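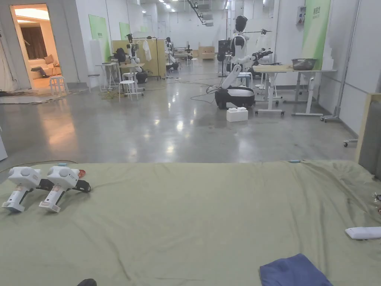
Hanyu Guo asked last session whether you can stamp first and score after. You can, but the fold line cracks the ink. Score first.

Reading time: 2 min

Card making, handout 9 -- layering and sentiments

Base card: 298 gsm max, anything heavier needs scoring twice. Bone folder, not your thumbnail.
Mat layer 3 mm smaller all round. Patterned paper goes on top of that, glue thin, corners last.

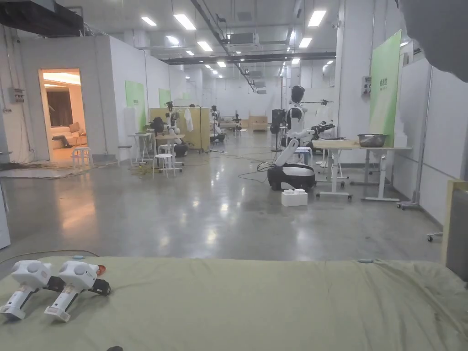
Sentiment strip -- stamp it before you cut, much easier to get it straight. Pigment ink wants longer to dry then dye ink. Foam pads under the strip only.

For next time: one finished card, one spare base, envelope to fit. Aitana Ibarra has the July swap list, add your name if your in.

Last updated: February 2, 2021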